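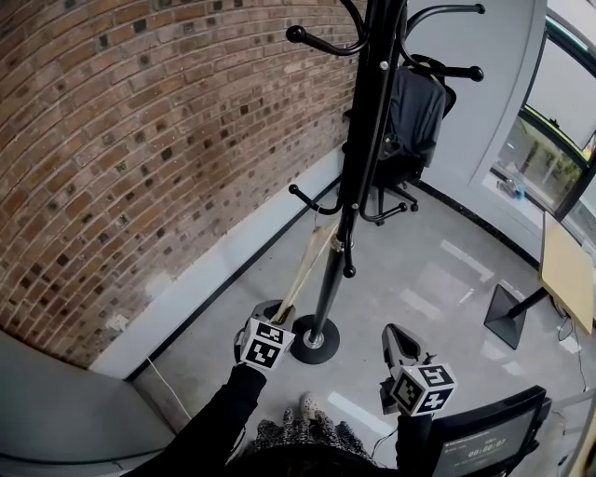 Coat rack by a brick wall – keep it or go with wall hooks?
Forum: Entryways and Small Spaces

dristonflat
Posted June 3, 2026
We have a black metal coat rack, single pole on a round weighted base, ball tips on the arms. It stands near the brick wall by the white baseboard. My partner wants it gone and a row of hooks screwed into the brick. I rent, so I'm not keen. It also gets used for leaning long things on, like that long thing made of pale wood slats. Opinions?

stelten_8
Keep the rack. Drilling brick in a rental is asking for trouble. My landlord in Culemgate charged me 300 for 2 holes.

mortarandpine
Disagree. If you drill the mortar and not the brick, you can fill it later and it won't show. Hooks also free up the floor. Ask the landlord in writing first.

stelten_8
It showed in mine. The new mortar dried a different color.

rawat_hall
Whatever you pick, don't lean slats on the pole. I have a similar rack and it went over on a smooth floor in May with one heavy coat on the top arm. Stand them in a corner.

dristonflat
Fair point on the slats. Would spreading the coats out help? We tend to load one side.

rawat_hall
Yes. Heavy ones on the low hooks, on opposite sides. Check the bolt at the collar too – mine had worked loose.

mortarandpine
Still say hooks. But tighten the bolt in the meantime.

dristonflat
Will do it tonight and email the landlord.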